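The Big Studio Tidy-Up: Our Gallery

July 17, 2026
9 comments | 70 shares

Well, we did it! After talking about it for what felt like the entire spring, we finally cleared out, sorted and put back together our shared studio in Nondham, and I promised everybody a gallery page so you could see where your stuff went. If you've only ever known the place as "that room where you can't find the tape," you're in for a treat.

Some background for those of you who joined lately. We moved in with 17 boxes that were supposed to be unpacked the first week. They were not. They got pushed under the stairs, then stacked, then used as a table (I ate lunch off one marked FRAGILE for months), and by the time the Samora project wrapped up there was a path from the door to the kettle and that was it.

So we picked a stretch in July when no bookings were on the calendar, propped the door open and started pulling things out. I thought it would take one afternoon. It took 3 days, and on the second one I seriously considered putting it all back in a heap and going home.

The rule we settled on was pretty simple: if we use it every week, it lives on an open shelf where you can grab it. If we use it once in a while, it goes in a labeled bin upstairs. Everything else had to find a new home, and that's how I ended up with a floor lamp and two Görtz folding stools in my hallway. I love them. My hallway does not have room for them.

The headsets were the thing I fussed over the most. They're big, the straps get tangled if you so much as look at them, and for ages they sat in a plastic crate on top of each other, which made me wince every time I walked past. Now they have proper shelf space with air between them, and the straps can just loop however they like.

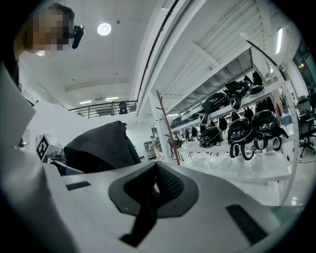 Headsets on the white metal shelves, coat rack next door with the black cables looped on a low hook. Railing and office chair up on the mezzanine.

I'm so happy with those shelves! The uprights are perforated, so you can move a shelf up or down a notch when something tall comes in, and we must have shuffled them four times before I was satisfied. The metal ones won out over a very pretty Ololier bookcase I had my heart set on, and I've made my peace with it (the bookcase was too deep and would have blocked the light switch anyway).

The coat rack is the other success. It has short wooden pegs, and I wanted it purely for coats, but long cables turn out to hang beautifully on the lower hooks, so that's what they're doing for now. Please wrap yours loosely and leave a peg or two free for people who come in with an umbrella. Jackets do still wander off and get draped over things. I'm as guilty as anyone and I'm working on it.

Upstairs got less attention, I'll admit. We swept, we wiped down the railing, and a pile of old packing foam went out to the recycling. The bins are up there too, with labels in my terrible handwriting. If you can't tell whether one says "clamps" or "lamps," open it and have a look, and feel free to write a better label while you're there.

Still on the list: a hook for the broom, a new bulb for the hallway, and something to keep pens in that isn't a soup can. We also have one box left that none of us recognize. It's got a salad spinner, a roll of blue ribbon and an instruction booklet for a tent in it. If that's yours, leave a comment and I'll put it by the door for you.

Thank you to everybody who carried, swept, brought sandwiches or just stood there and told me to throw it out. Next up is the kitchen corner, and I already have opinions about the mugs.

Share this gallery | 9 comments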